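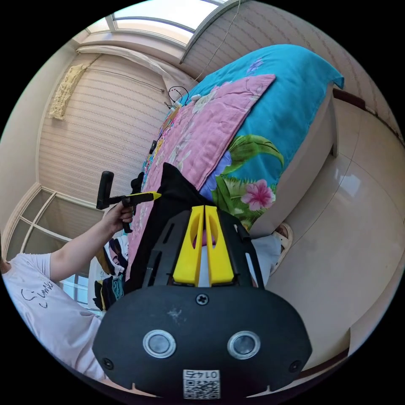 View from the camera of one hand-held gripper, with the second gripper at the left, at the bedside.

Wistidine Handheld Gripper Comparison — README

Maintained by Washington Godoy and Hubert Górecki
Last revision of this file: 11 March 2023

What this is

Wistidine is a small set of recordings made with hand-held grippers in furnished rooms. We made it to compare two shapes of finger under the same conditions: the Skerik finger, with a hollowed inner face, and the Song finger, which is flat. The work is folding and moving of clothes and bed covers. There is no robot arm in these recordings. The arm comes later, when a policy trained on the data is tested on our Pliltico bench.

The set has 1,116 episodes. Of these, 1,000 are for training and the remaining ones are kept for validation. Please do not mix the two parts. We did this once by mistake in August and had to throw away two weeks of results.

How the recordings were made

The operator holds one gripper in each hand. Every gripper has its own camera, fixed behind the fingers and looking forward over them, so the back plate and the bracket are always visible in the lower part of the picture. We do not crop this area. If your training code crops it, check first that the finger tips are still inside, because with a center crop they can be lost when the gripper is open.

Left and right streams are saved separately and joined afterward by timestamp. The difference between the two clocks is corrected at the start of each session only. In long sessions a small drift can remain, and we recommend to use the file sync_check.txt before you trust any task where both hands must close together.

Tasks

fold_shirt — take a shirt from a pile, lay it on the bed, fold it
smooth_cover — pull a quilt or bed cover until the wrinkles are gone
move_item — lift one soft item and put it down in another place on the bed
restack — move folded clothes from one pile to another

The operator decides the order. We gave no script for the hands, only the goal, so the same task can look quite different between two people. Episodes with a failed first grasp are kept and have the label retry.

Notes on the fingers

Skerik fingers hold thick fabric well. A folded quilt edge stays in the grip also when the operator pulls to the side. With thin fabric the hollow part is a disadvantage: the cloth goes into the opening and makes a small pocket, and the release is then late.

Song fingers are better for a single layer, for example the hem of a T-shirt. On a quilt they slip more often. Hubert prefers them for everything, Washington does not, and the operator preference is saved in the field pref if you want to take it into account.

We changed fingers only between sessions and never inside one. The spring in the trigger was the same for both types. After 3,000 closings we replaced the spring, and this number comes from the trigger counter, so test closings before a session are also inside it.

Known problems

Daylight. Many rooms have a window in view and the exposure changes when the gripper turns toward it. Locking the exposure made the dark fabrics unusable — we tried it and went back to automatic.

Occlusion. When the fingers are close together they hide the point of contact. The stream from the other hand sometimes shows it better, but not in every episode.

Patterned textiles. Printed flowers and leaves confuse our tracking, and the estimated gripper pose can jump. We marked 19 episodes with pose_bad for this reason. They are still in the download, so filter them out if you need clean trajectories.

Shiny floors. Reflections of the window sometimes give false feature points. The effect is small when the bed fills most of the view.

Files

episodes/ — video and trigger width, one folder per episode
poses/ — estimated gripper poses, in meters, gravity aligned
labels.csv — task, finger type, operator code, retry and pose_bad flags
calib/ — one calibration file per gripper, named by the number on its sticker

If a calibration file does not match the gripper number in labels.csv, the labels are correct and the file name is wrong. Please write to Hubert in this case, with the episode number.

Use

Research use is free. The recordings were made in private homes, with permission of the people who live there. Please do not try to find out the addresses, and do not publish single pictures in which a face can be recognized.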